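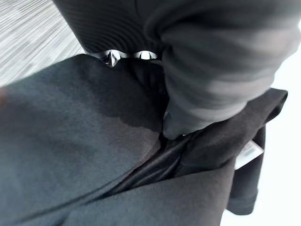 How to test a garment-folding kit before you pay for the full license

Jurnar sells its folding kit with a 31-day trial. You get one arm, one two-finger gripper with a wrist camera, the ribbed sleeve that goes over the arm, and the software, which is called Jarinside. The sales page says it folds "everyday clothing." What follows is a way to find out how much of your everyday clothing that covers, using your own stuff, on your own table, before the trial runs out and the card gets charged.

I run a small alterations and wash-and-fold shop and I have been burned by equipment demos before. The demo always uses a square cotton T-shirt. My customers do not bring me square cotton T-shirts.

What you need

The kit, assembled and calibrated according to the Guo quick-start sheet. (Guo is the name of the arm. Jarinside is the software. Riris is the gripper. Why one box needs three product names I could not tell you.)
A table that does not wobble.
A stack of clothes you have picked yourself. Leave the sample shirts in their bag.
A notebook. The built-in log is not enough, and I'll get to why.

Step 1. Pick difficult clothes

Go through what you handle in a normal week and pull the items that slow down a person. Mine were dark fleece and brushed knits, anything with a slick lining, anything with a care label that flops around, hooded sweatshirts, and stretchy leggings. Put in a few easy ones as well so you have something to compare against.

Dark and fuzzy belongs at the top of the pile. Charcoal on charcoal gives a wrist camera very little to go on, and when the cloth is bunched up the layers all run together. Pull up the wrist view while the gripper is down in a dark garment and try to say for yourself which fold is on top. If you have to squint, don't assume the software is doing better.

Step 2. Turn off the assist

In Jarinside, open Session, then Grasp, and uncheck "Guided start." With it checked, the software asks you to click the corner of the garment before each pick. That is you doing the hard part. It is on by default, and the sales page does not mention it.

You may see a warning that unguided picks are "less consistent." Click through it. Less consistent is what you are trying to measure.

Step 3. Drop the garment, don't lay it

Hold each piece a foot or so above the table and let go. Do not smooth it. If you lay it out flat with the sleeves spread you have done half the folding already, and at that point you might as well finish.

Drop every item the same way. I caught myself being nicer to the clothes toward the end of the day, so I handed that job to my niece, who had no opinion about the outcome.

Step 4. Watch the first pinch

Nearly everything I saw go wrong started here. The fingers come down, press into the folds, and close on whatever is between them. The question is what that was. On a lined garment there are at least three answers:

Outer layer only. This is what you want for most folds.
Outer layer and lining together. Fine for a rough fold, bad for anything you plan to hang.
Lining only. The arm lifts, the lining slides out from inside, and the jacket stays where it was.

Satiny linings are the worst for this. The matte outside gives the finger pads something to hold and the shiny inside does not, so a grip that touches both can let go of one and keep the other. Stop the arm with the pause button right after the pinch, before the lift, and look from the side. Write down what it has hold of. Then let it continue.

Step 5. Check the labels

A care label on the inside of a flap is a small stiff white rectangle against dark cloth, which makes it the easiest thing on the whole garment to see. In my trial the software kept treating it as an edge. It would go for the label, get a corner of it, and lift the garment by a tag that was sewn on to be read. I had one pull loose.

To test for this, run the same item three times with the label facing up and three times with it tucked under. If the picks land in different places, you have the same problem I had. There is a setting under Vision called "Ignore high-contrast patches." It helped with labels. It also made the arm worse at finding white cuffs, so try it on both before you leave it on.

Step 6. Do your own counting

Jarinside gives you a success rate at the end of each session. Mine said 86 percent. I was surprised, so I went back to the notebook.

The software counts a grasp as a success if the fingers are closed on something when the arm reaches the top of its lift. It does not ask whether it has the right layer, or whether the next fold came out. A garment held by its label counts. A lining hanging out of a jacket counts. When I scored it by finished folds I would put on a customer's shelf, the number was far lower, and for lined and fleecy items I stopped bothering with a percentage.

Use three columns: picked the right layer, finished the fold, would hand it over. The third is the only one that pays rent.

Step 7. Keep an eye on the sleeve

The cover on the arm is ribbed fabric and it is there to keep lint out of the joints. The small metal parts near the fingers still sit partly in the open. After a run of fleece, switch off the power, let the arm settle, and look in there with a flashlight. I found fuzz around the screws. The quick-start sheet tells you to clean the gripper every 2,000 cycles. With brushed fabrics I would make that 1,000 at the most, and sooner if the fingers start closing unevenly.

Use a dry brush. Compressed air just moves the lint further in.

Step 8. Talk to support before the trial ends

I sent my notes to the support address and got a reply from Roswitha Bauerfeind, who was more frank than the brochure. She said lined outerwear is "not a target category at this time" and that a grip update was planned for July. I asked if the trial could be extended until then. It could not, but she did offer to hold the current price for me in writing. Ask for that. It isn't on the site.

Would I keep it?

For towels, tees and pillowcases it does all right – slow, but you can walk away from it. If that is most of your volume the license may work out. For mixed laundry from real households I can't make the case. Somebody has to sort the load first and pull out everything the arm can't manage, and by the time they have a garment in their hands they could have folded it.

I sent mine back with the sleeve brushed clean. If the July update does what Ms. Bauerfeind thinks it will, I'll run the same stack of clothes through it, dropped from the same height, and add the results to this page.

Last updated May 24, 2023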